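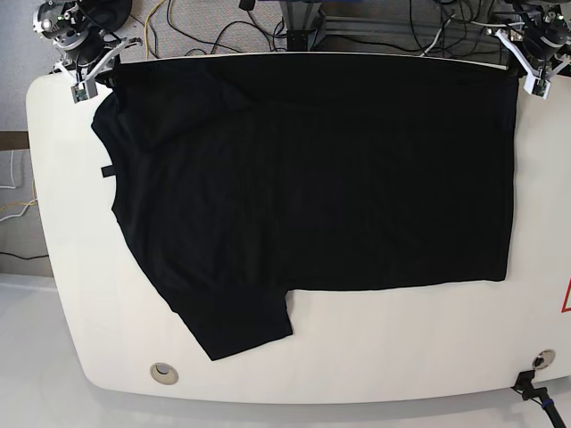
Photo: Zindmont

Venue safety checklist: Tillero magazine cover party
Inspected Sep 15, 2019, before guest arrival

1. Entrance and red carpet
Carpet edges taped down: OK
Rope posts stable: OK
Walkway clear for wheelchairs: NO
Comment: The sponsor wall from Barua sits too far forward. Clear width is 16 inches short of the plan. Move it back before the photographers set up.

2. Exits
Exit signs lit: OK
Doors open fully from inside: OK
Path to rear exit clear: NO
Comment: Gift bags were stacked in the rear hallway. Same problem as at the July party. Bags go to the coat room — not the hallway, even for a few minutes.
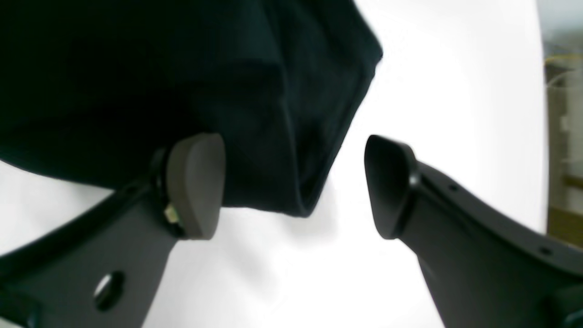 3. Stage and interview area
Steps marked with white tape: OK
Handrail tight: OK
Cables covered: PARTLY
Comment: Tellus covered the main cable run to the speakers. The line to the interview chairs is still bare for the last 3 feet. Recheck after sound check.

4. Lighting
Safety chains on overhead lights: OK
Lights clear of drapes: OK
Comment: One floor light by the cover display was hot to the touch. Turned to face away from guests.

5. Crowd limits
Upstairs lounge limit posted: NO
Comment: Limit is 90. The guest list has 93 names with lounge passes. Door staff need a clicker and a copy of the list.

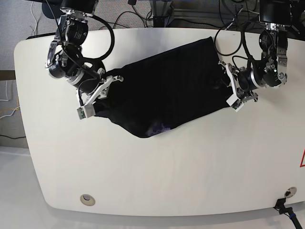

A reply from the door team asked whether performers and their assistants count toward the lounge limit, as they come up by the back stairs and never pass the desk.

Comment: Yes, everyone counts. Put a second person on the back stairs.

Status: open items in 1, 2, 3 and 5. Doors stay closed until these are signed off.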